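Tannous-users mailing list archive
Subject: Re: Does mixing in see-through objects help or hurt?
Date: 2023-10-30
List: tannous-users
In reply to: Does mixing in see-through objects help or hurt?

> We have been training a pick and place policy on the Tannous
> stack with our own demonstrations, all on solid objects (blocks,
> tins, painted mugs). It does well on those. As soon as we put
> a clear tumbler down, the gripper closes early or stops short
> and hovers. Before we spend weeks collecting more, has anyone
> tried mixing see-through objects into the same training set?
> I am worried about making the solid ones worse. Also, are you
> using depth at all, or only colour images?
>
> We have two arms and a camera overhead, nothing on the wrist.

We went through this at Ullton over the last few months, so I can give you our side of it. None of it is written up yet. There will be a short report in December if the last set of runs finishes.

To take your second question first: colour only. We did start with depth. On clear plastic the depth readings were full of holes, and where there were no holes the value was often that of the table behind the object. We tried filling the gaps and it gave us smooth surfaces in the wrong place. After that we dropped depth from the inputs altogether and the policy got easier to train.

On mixing, our first set had 3,000 demonstrations, all with solid objects. We then added 4,000 with see-through ones and trained again from scratch on the lot. Results on solid objects stayed level. Results on see-through ones went from poor to usable. What did make the solid ones worse was fine-tuning the old policy on the new data alone, so I would avoid that. If you have to fine-tune, keep the old demonstrations in every batch.

The other thing that mattered was where the objects sat. Our early see-through data had one cup on a bare table, and the policy learned that and not much else. Put the same cup in a container and it failed again. We now collect most of our data with the cups inside a clear bin, so that the arm has to deal with one see-through wall in front of another. The cups are tinted, which helps the person driving the arm as much as it helps the model. We move the bin between takes and change the order of the colours.

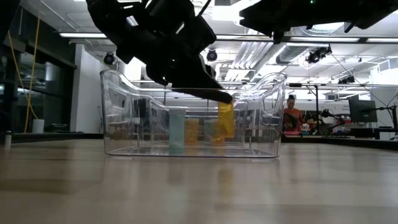 For the final approach we ask the operators to slow down once the tips are over the rim, and to come in from above. Fast approaches gave us demonstrations that looked fine on replay but had the fingers closing at slightly different heights each time, and the policy averaged them. We threw out one whole batch for that reason. The slow ones take longer to record, but we needed fewer of them.

Lighting is still a problem. Reflections on the bin walls move when the bin moves, and the policy sometimes goes for a bright patch near the rim. Random brightness changes in training did very little. Collecting with some of the ceiling lights off did more. The group at Rommont told us they saw the same with Dakero grippers, so I don't think it is down to our hardware.

On cameras, I would try a second view before collecting anything else. With a single view, a cup standing behind another of a similar tint was missed in 4 of our 7 test layouts. A view from a different side fixed most of those. I can't say how far you would get with overhead only, as we have not run that on its own.

I can share the training config and the split files if they are of use. The raw recordings are too big for the list server, so write to me off list and I will sort out a transfer. What frame rate are you recording at? Ours had to come down before the two arms stayed in step with the video, and if yours is high it may be worth checking that first.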